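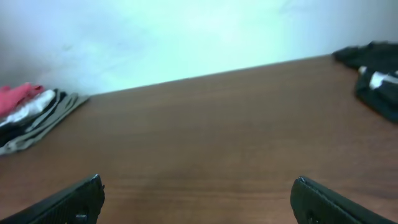
Goson bench, laundry folding station, Saturday check before teleop sessions. I did this one with Piyumi Selvanayagam on the leader arms, and I've left my comments in because last month's sheet was all ticks and no use to anyone. First item is the bench top, and I'm fussy about it. We want bare wood between the fingers before anyone takes the controls, finished folding off to one side and anything still to do off to the other, with no mugs or hex keys left behind. OK.

1. E-stop within reach of the operator's chair. OK, tested at 11, both arms dropped power.

2. Finger pads and screws. OK. The left pair came from the Rulolwood order and I like them a lot more than the old ones!

3. Grip force limit. Comment: somebody had it back at 2000 on the controller. It should be 900 for clothing. Changed it and put a sticker on the screen. Please leave it alone.

4. Fingertips and fabric. OK with a comment. Come down onto the cloth slowly and stop when you feel the pads touch -- the wrist view goes nearly all red on a shirt and it's easy to misjudge your height.

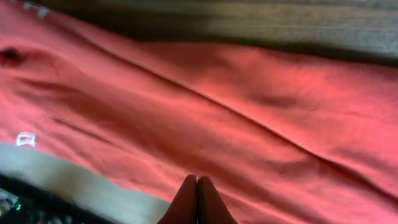

Item 4. Wrist view, fingertips over the red cloth.

5. Cables along the links. OK. Have a look at the loops down by the big joints as well, and move each arm through its full reach by hand (power off, please) before you call it good.

6. Clearance between arms. OK. Piyumi likes to park the spare arm up high while the other one works, and I'd like everyone to copy her. Two new operators from Vasach start in December and they'll pick up whatever habits they see.

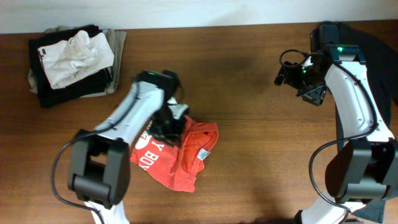
Items 5 and 6. Left gripper down on the red T-shirt, right arm raised with its gripper open.

7. Lag on the leader arms. Needs work. There's a small delay on the right side, more than I'm happy with. Passed along to Ñahui. Slow demos only until they get back to us.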